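Bringing an old oiled table back to life, where do I start?
Willwood Community Help > Home and Garden

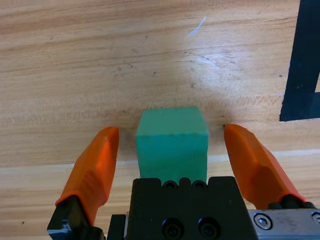 Posted by Tundport_Jo, 28/09/2018

I've just inherited my gran's kitchen table and I love it! It has gone dull at one end and there are faint rings from years of mugs. I think she used oil on it, but I can't be sure. Do I need to sand the whole thing, or can I just oil over the top? It's my first go at anything like this and I can't wait to start.

Benedek Pap

Oh, lovely project! Try a drop of water first. If it sits in a bead, there's still a finish on there. Wash it with mild soap, leave it overnight, then sand lightly along the grain (never across!) with 300 grit. Wipe off every bit of dust, rub in a thin coat of oil with a cotton rag, wait 20 minutes and wipe away what's left. Two or three thin coats, a day apart. Lay the rags out flat to dry outdoors, as oily ones can catch fire if they're bunched up. You'll be so pleased with it.

lullon_lad

just oil it, mine came up great

Gisler Sue

Mayonnaise on the rings! Leave it an hour, wipe off. Worked on my sideboard, mostly.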